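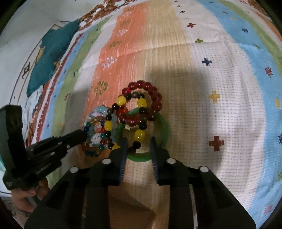

I'm looking for 6 hikers to wear-test our new Kustunix winter boot through December, and I'd love it if you were one of them! You'll get a pair in your size (yours to keep) and you'll walk 200 miles in them on whatever trails you like, mud and slush very welcome. Dress how you always do on the trail, wool hat, old jeans, even a green bangle if that's your thing, but please stick to the socks we send.

Every 2 weeks you fill in a short form on grip, warmth and blisters, then drop the boots at our Gevdale shop at the end so we can look over the soles before you take them home. Women's 14 and other hard-to-find sizes, please write!

Send me your shoe size and your usual walks.

Krisztina Bárány, Kustunix footwear testing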